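Bring Back the Coin Jar

Small change was the best money teacher we had and we're letting it go without a fight.

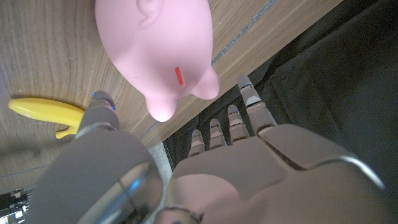

So when should a kid start handling money? As soon as they can be trusted not to eat it. Four, maybe. Three if they're sensible. Real coins, in a real hand, with a real slot to push them through.

I'm writing this fast, between dropping one kid off and picking up the other, so forgive the state of it. But I've been chewing on this since December and it's time to get it out.

What set me off. My younger one got birthday money from her grandmother. Not a bill in a card. A transfer, to an app, with a cartoon otter who does a little dance when the balance goes up. She watched the otter. Otter danced. She handed me back the phone and went off to find the cat. An hour later I asked her how much she had and she said "the otter has it."

The otter has it! She's six. She wasn't being funny.

Her brother at that age had a jar. Old pickle jar, still smelled of pickle, so the coins smelled of pickle too. He could tell you what was in there to the penny and he could tell you what it was for. He used to tip it out on the rug and sort it by size, then by color, then by which ones he liked best (nickels, no idea why). When he bought something the jar got lighter, and he'd pick it up afterward and you'd see him notice. That's the whole lesson. It took me no effort at all and I did nothing to deserve it.

Now I know what people say. Kids will never use cash, so why teach them cash. It's like teaching them to drive a buggy. I get this from my friend Lachlan Stubbs every time it comes up, and he works in payments so he has a dog in the fight, but he's not a stupid man and it deserves an answer.

My answer is that we teach plenty of things by way of something else. Kids learn to count on their fingers. They don't grow up to be adults who do their taxes on their fingers. Well, some of us. They learn fractions with pie. A coin is money you can drop on your foot. You learn that a thing can be here and then be gone, and that gone means gone, and after that you can go do it on a screen for the rest of your life and you'll have some feeling for what the number stands for.

Start with the screen and I don't see where the feeling comes from. A number goes down. Numbers go down all day on a screen. Battery, lives, minutes till bedtime. Most of them come back up by themselves overnight.

Lachlan says the app teaches that too, it has goals, it has a savings bar that fills. Fine. I've seen the bar. My daughter's bar is at 59 percent of something and she coudn't tell you what. I had to look. It was a scooter. She already has a scooter.

And there's the shop side of it, which bothers me more. Gallegos, the corner store by us, went card only last spring. I understand it, I do. The owner told me she was losing half an evening every week to bagging and driving the stuff to a bank branch that keeps cutting its hours. I'm not going to stand there and lecture a woman who's on her feet fourteen hours. But it was the one place in walking distance where a kid could go in alone with a fist full of change and come out with a popsicle and the wrong amount back and have to decide whether to say something. I learned to speak up to adults in a store like that. I was nine and I'd been shorted a quarter and my ears were hot for an hour. Wouldn't trade it.

Where does a kid do that now? You tap, it beeps, you leave. Nobody can short you a quarter. Also you can't find one on the sidewalk, can't lend one, can't flip one to decide who goes first. My son and his friends settle things with a phone that flips a picture of a coin. They argue about whether the phone is rigged.

I should say the cashless thing isn't only a kid problem. Ivana Arancibia lives on my street, she's in her eighties, and she does her whole budget in envelopes. Gas, food, church, the dog. When the food envelope is thin she makes soup. She's run a house that way for longer than I've been alive and has never once been overdrawn, and every year there are fewer places that will take what's in the envelopes. People talk about her like she's a hold-out. I have two apps and a spreadsheet and I got a late fee last month. You tell me who has the system.

But kids are what I know so back to kids.

I'm not after a law. I don't want a program, God help us, or a curriculum with a mascot. The school sent home a packet on "financial wellness" in the fall, put out by some outfit called Parden, and it was eleven pages long and had a word search in it. BUDGET, going diagonally. INTEREST, backwards. My son found all the words in four minutes and learned nothing except that he's good at word searches.

What I want is smaller. Pay the allowance in coins. Go to the bank, if you still have one, and ask for rolls. The teller may look at you. Let her. Pay on the same day each week and pay it late sometimes so they have to come ask you for it, because asking for what you're owed is a skill too. Get something to keep it in. Doesn't matter what. Glass is best in my opinion, you want to see the level move. But if they love the kind you can't see into, get that one, and let them shake it and guess.

Then the hard part, which is leave it alone. Don't match it. Don't round it up. Don't say are you sure. If they blow the lot on slime then they've got slime and an empty jar, and you can't buy that kind of education, or you can, it costs whatever slime costs. The otter won't let a kid blow the lot. There's a parent approval step. I've approved things from a parking lot without reading them.

I did a rough add-up of the change in our house this winter, for my own curiosity. Couch, car, coat pockets, the drawer with the dead batteries. 1444 pennies, for starters. I'd been walking past all that for years and paying for an app to teach my kid that money is real.

The penny itself I'm not going to go to war for. I know the arguments, I know it costs more to make than it's worth, and maybe it's had its day. I'd miss the sound. But give me nickels and dimes and quarters and a few places that will take them over the counter and I think a kid can get everything they need from that.

We closed the otter account. Took some doing — you have to answer a survey. I took the balance out in quarters and put them on the kitchen table and my daughter came in and stopped dead. She said whose is that. I said yours. She said ALL of it? It was the same money she'd had for weeks.

She's got it in a sock for now. She's changed her mind about the scooter. She wants to know how much a goat is, and I told her to go find out, and when she gets back to me with a price I guess we'll both have to sit down and talk about the yard.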